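Ticket 1074
Subject: Wrist camera position error at demonstration station, open day setup
Requester: Caroline Kimaro, Visitor Programs, Akanda
Assigned to: Tien-fu Lam, Automation Support
Priority: High
Status: Resolved, follow-up open

Description of issue
During the rehearsal for the May open day, the arm at Station 2 stopped short of the tray on repeated pick attempts. The controller reported "target outside work area" and returned the arm to its home position. Station 1 completed the same routine without a fault. The requester asked that the station be restored before the visitor group from Ineck arrived at 1:30 p.m.

Log

8:40 a.m., T. Lam
Ticket accepted. Controller restarted and routine repeated at reduced speed. Fault reproduced. Joint positions and gripper travel were within limits. Network delay between the camera and the controller was normal.

9:05 a.m., T. Lam
Compared the saved calibration with the current camera view. The crossing point of the blue floor tape was displaced 18 mm from its stored position. The station uses this crossing as its reference when locating the tray. Requested information from Facilities on any work done in the hall.

9:30 a.m., Annunziata Sartori, Facilities
The floor was cleaned last evening and the tape at Station 2 was replaced afterward. The cleaning crew had not been informed that the tape was part of the calibration. The tape at Station 1 was not touched.

9:50 a.m., T. Lam
Ran the Plirel calibration tool against the new tape. First pass rejected. The tool expects the strips to be entered in the order used at installation, and they had been entered in reverse. Second pass accepted.

10:25 a.m., Rogério Dantas, Demonstrations
Pick routine run at 500 mm per second, the speed approved for public sessions. All attempts completed. Station 2 released for the afternoon program. Staff are asked to keep visitors behind the barrier while the arm is powered, including during questions.

3:45 p.m., C. Kimaro
Both sessions were held on schedule. No faults were recorded at either station. The visitors asked to see the camera view on the large monitor, and this will be added to the standard program.

Cause
Reference tape replaced without recalibration.

Follow-up actions
Facilities to add both stations to the restricted cleaning list. Owner: A. Sartori.
Support to revise the Station 2 setup sheet with the correct strip order. Owner: T. Lam.
Zanska to quote for permanent floor markers. Request sent by Ermanno Palumbo, reply pending.

Attachment

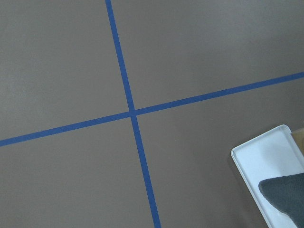 Wrist camera view: tape crossing and tray, Ticket 1074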